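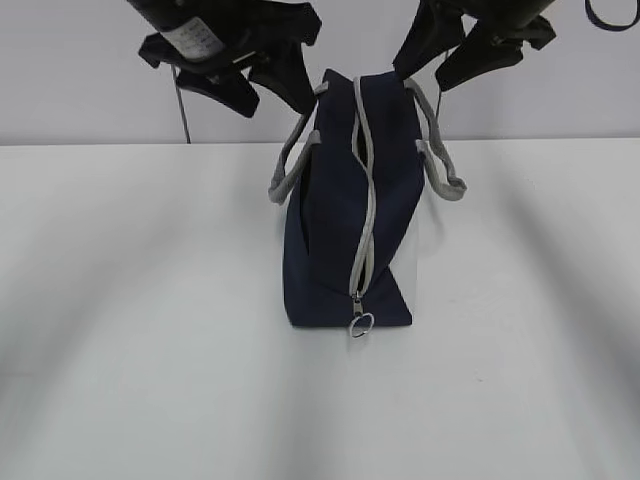
2 min read

June 8, 2020

Kutley switched off its 3G service at the Pemmont tower last week and moved the spectrum to LTE. The notice had been up since December, so none of it was a surprise, but I wanted before-and-after numbers and now have them.

The test phone is a Fonport, the unlocked version, on a prepaid SIM. It sits on the kitchen windowsill facing the tower, which is 17 kilometres away across flat paddocks. A script runs a download, an upload and a ping at fixed intervals and writes the results to a text file. I collected 210 samples on the old configuration and the same number on the new one. Both sets cover weekdays and a weekend.

Median download went from 9.4 to 16.2 Mbps. Upload barely moved. Ping dropped by four milliseconds, and I would not read anything into that. The evening slump is still there between seven and ten, though it now bottoms out at a speed where video will play.

Voice is the weak point. With 3G gone, a call needs VoLTE, and the Fonport shipped with it turned off. The toggle is under Network, then Advanced, and does not appear until the carrier profile has been updated by hand. Before I found it, incoming calls went straight to voicemail while data carried on as normal. If your phone shows full bars and never rings, look there first.

Older handsets without VoLTE will not make ordinary calls on this tower at all. Kutley's compatibility list has 815 models on it, sorted by manufacturer, and several are marked as supported only with certain firmware. Check the build number as well as the model name.

I also tried the Beneš external antenna, the small panel one, on a modem in the same window. It improved signal strength by 6 dB and made no measurable difference to throughput, which suggests the limit is congestion or backhaul. I have put it back in its box.

The log files come to just under 1,000 kilobytes zipped. Leave a comment if you want a copy. Next job is repeating the run from the shed, where the roof is colourbond and reception has always been poor.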